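The builder behind the Kindstead arm works out of a shared workshop, and I'd barely sat down before I was being told about the fingers. "They're the fifth pair," she said. "The first ones were so slick they dropped everything!"

So she went rough – a speckled black finish, with a slot through each finger to save weight.
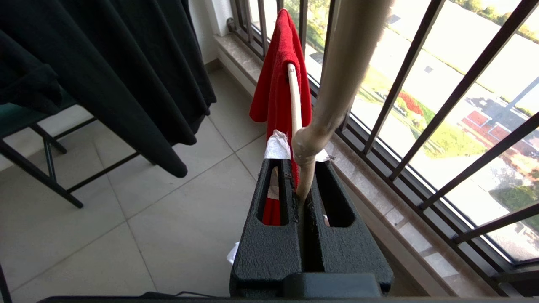

Laundry was always the goal, she told me. "I hate hanging towels. That's the whole origin story." The parts have cost her $339 so far, plus two motors she got in a swap (she wouldn't say for what). Next up is the wrist, and she's already grumbling about the cable.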